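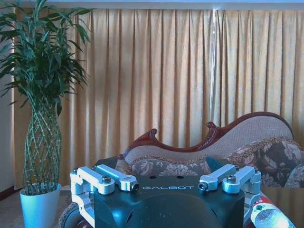
Clulau: small claims and tenancy judgments, in plain words

README

Hello! Clulau is a set of short summaries of court and tribunal decisions, mostly tenancy deposits, unpaid invoices and the odd row over a boundary hedge. I started it while I was training as a paralegal in Sandmont and kept it going after I qualified, mainly out of stubbornness. Gitau Muriithi joined later and tidied up almost everything I'd done (thank you, Gitau, and sorry about the file names).

What you get

There are 3,000 summaries in the full set and 2,000 in the checked set. "Checked" means a second person has read the summary against the full decision and signed it off. If you're only going to use one, use the checked set. The other thousand are fine for searching but I wouldn't quote from them.

Each record has 6 fields:

ref - our own reference, nothing to do with the court's
topic - one of 16 topics, listed in topics.txt
claim - what the person bringing the case wanted
outcome - allowed, partly allowed, dismissed or settled
reasons - two to five sentences, written by one of us
note - anything odd, often blank

Dates are left out on purpose, and so are the names of the parties. We write "the tenant", "the builder", "the neighbour" and so on. Where a case has two neighbours (so many of them do!) they're "the first neighbour" and "the second neighbour", in the order they turn up in the decision.

How the summaries were written

By hand, from decisions that were already public. I did the tenancy ones, Gitau did contracts and debt, and Taner Tatlı took on everything to do with cars, which is a bigger pile than you'd think. We argued for weeks over "partly allowed". In the end we settled on using it whenever the claimant got some money but less than they asked for, even if the difference was only the court fee. I still think that's a bit generous, but at least it's the same all the way through.

Loading it

It's one plain text file per set, tab separated, UTF-8. It opens in a spreadsheet, though do set the ref column to text first or the leading zeros vanish. Taner also keeps a little search tool called Turnamia, which reads both files straight off. I just use Vi and the search key, and that does me nicely.

Things to watch out for

Deposit cases are over-represented, so please don't work out anybody's chances of winning from this. Settled cases usually have very thin reasons, as there often wasn't much to go on. A few of the older hedge cases are filed under "access" when they belong under "boundaries", and I'm moving them as I find them.

It isn't legal advice either. If you've got a hearing coming up, take your papers to a solicitor or a free advice clinic.

Reusing it

Go ahead, for anything you like, as long as you say where it came from and keep the note field attached. Teaching use is very welcome.

Corrections

Send me the ref and the sentence that's wrong. I go through them in the evenings, usually after 8 pm, and fixes go into the next release. The next one is due in October.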